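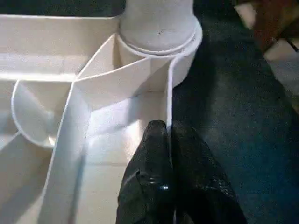
Gripper fingers at the thin upright panel, white plastic part. Wrist camera.

Hand-Guided and Remote Teaching: Pre-Session Checklist
Site: Stakdale, bay 2
Checked by: Zachary Li
Task: Ladatow frame handling, two arms

1. Emergency stop within reach of the person teaching. OK
Comment: Tested from both the operator seat and the table side.

2. Speed limit set for teaching mode. OK
Comment: Was still on the playback value from Saturday. Reset before power-up.

3. Grip force limit set for thin plastic. OK
Comment: Use the low setting on panels and fins. The Groten default is too high for this part.

4. Arm cables clear of joints through full travel. FIX
Comment: Outside run loops out at the elbow when the wrist turns over. Add a clip and recheck with the arm raised.

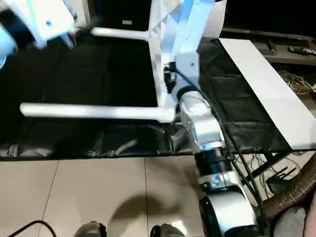 5. Second arm parked or under control before the first one lifts. OK
Comment: Hollis procedure says one operator per arm. If one person is driving both, park the idle arm fully back.

6. Floor clear where the operator stands for hand guiding. FIX
Comment: Tape down any cable crossing the walking area. Move loose items out from under the table end.

7. Remote link checked. OK
Comment: Delay measured at 39 ms. Stop teaching if the arm lags the hand controller by eye.

8. Recording storage. OK
Comment: Room for 2000 demonstrations. Delete failed takes at the end of the shift, not during.
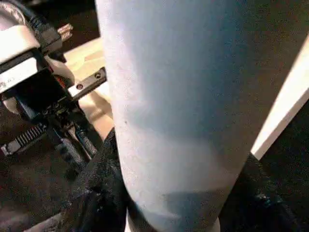 9. Wiring and fasteners at the gripper. FIX
Comment: Go over each gripper with the power off before anyone puts a hand on the wrist. Check screws for tightness and look for damaged insulation. Bare copper strands are showing at the end of a cable cluster above the mechanism. Insulate the ends and tie them back. No hand guiding on that arm until this is signed off.

10. Operator briefed on release command. OK
Comment: Say "open" out loud before releasing a held part.

Result: Hold. Items 4, 6 and 9 to be closed and rechecked before teaching starts.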